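3. What the minutes leave out

3.1 Material

Board minutes, published ones only. Four institutions - Flurnell, Staston, Economou College and Allstead - all with a governing board that meets in a regular cycle and all with a stated policy of putting minutes online once approved. Set of 65 documents in total. Appendices read where they were posted, mostly they weren't. Joint sessions with the academic senate left out, different rules apply and the note-taking is done by a different office.

We did not request anything under open records law. Deliberate. The question for this section is what an ordinary reader gets, meaning a member of staff, a student, a parent, a local reporter with an afternoon to spare. Anyone who files a request already knows roughly what they are after.

Access date for all pages Jul 13, 2024. Staston moved its governance pages to a new site in May and some older links now go to the home page, so a reader checking our list should try the site search first.

3.2 Coding

Each agenda item coded for the kind of business (finance, estates, senior appointments, academic quality, risk, other) and then for what the reader is told. We used 5 levels. Lowest is title only. Next is title plus "the board noted the report." Then a summary of the subject with no discussion. Then a summary with some sense of what members asked. Top level is discussion plus decision plus a reason for the decision. Withheld items went in a separate column and were not scored, as scoring them at the bottom would have punished boards that at least admit something is being held back.

Two coders on everything. Disagreements mostly at the boundary between the third and fourth levels, where a phrase like "in discussion, the following points were raised" can be followed by real questions or by a restatement of the paper. We settled on a simple test: could the sentence have been written before the meeting? If so, lower level. Crude but it held up, and the coders stopped arguing.

3.3 Finance against everything else

Finance items score best at all four. Not a surprise, auditors read them. Budget approvals usually carry a reason, sometimes a good one, and at Allstead the minutes give the range of assumptions the board was shown. Estates close behind, probably the same habit carried over, since building projects come to the board with a cost attached.

Senior appointments and senior pay are the weak spot. Typical entry is one line. The board "received an update" or "endorsed the recommendation" with no note of what was recommended. At Economou the pay item shows up in the agenda, vanishes in the minutes, then comes back in the next meeting's matters arising as completed. Reader has to put three documents side by side to learn that a decision was made at all.

Academic quality sits in the middle and varies a lot by secretary. Flurnell changed clerks partway through our period and the change is visible on the page - shorter items, fewer verbs, more noting. Same board, same chair, same standing orders. We come back to this in section 5 because it matters for any reform that works through rules alone.

Figure 2. Small round brown fruit and a green fruit on a light blue bedspread, with two black grippers.
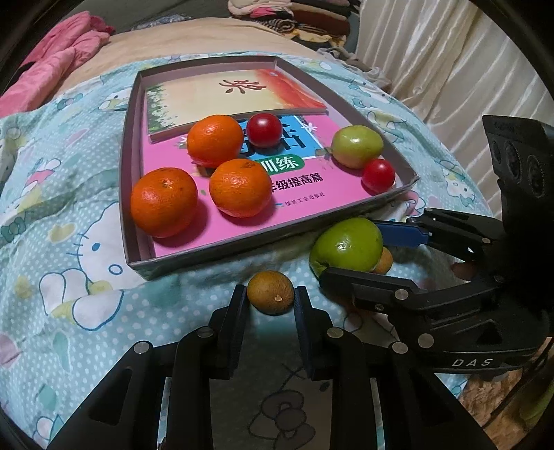

Does a published set of minutes have to say why an item was withheld?

At the four institutions here, the standing orders ask for a short reason next to each withheld item, but they leave the wording to the board secretary, so in practice the reason is often a single word such as "confidential" or "commercial."

3.4 Withheld items

That single word does a lot of work. "Commercial" was used for land sales and software contracts, which seems fair, and also for a review of student housing rules, where we could not see what the commercial interest was. May well be one. The reader can't tell and has no way of finding out short of a formal request.

Staston does this better than the others. Its minutes give the category, the part of the standing orders relied on and a review date. After the review date the text is supposed to be released. We found released text in several places, tucked in as a supplement at the foot of the original file with no notice on the main page. So the release happens but you would have to reopen an old document to see it. A change log would fix this in an afternoon.

Allstead uses no categories. Withheld items are given a number and a blank. Numbering at least preserved, so the reader knows something was there. Economou closes the gap and renumbers, which we think is the worst of the options. A board may have good grounds to keep a matter private and still let it be known that the matter came up.

3.5 Timing

Minutes are approved at the following meeting and then posted. With long gaps over the summer this means a decision taken at the last meeting of the academic year may not be public until well into the fall, by which point students have enrolled, contracts have started and the decision is simply how things are. Draft minutes marked as unconfirmed would get around it. Flurnell tried drafts for a while and stopped. The papers we have seen don't say why.

Timing also affects who reads. Staff union reps at two of the institutions keep their own notes from open sessions and circulate them the same week, and these notes - partial, sometimes plainly partisan - become the version people know. When the offical minutes arrive they are checked against the union notes and not the other way round.

3.6 Limits

Small group of institutions, not a sample of anything. Chosen because their archives were complete enough to use, which likely makes them better than typical. Coding measures what is written down and says nothing on the quality of the meeting itself. A board can argue hard for hours and leave a thin record, we have no doubt of that. It can also do the reverse, and one or two of the fuller sets read as if the discussion had been tidied for an outside audience, with every member raising a sensible point in turn.

Length is no guide either. The longest document in the set is from Staston and scores below the median, most of it is attendance, apologies, declarations of interest and a list of papers recieved. Shortest is a special meeting at Allstead on a single lease. One page, clear question, clear decision, reason given.

Section 4 takes the same items and looks at the papers that went to the boards, where those were posted.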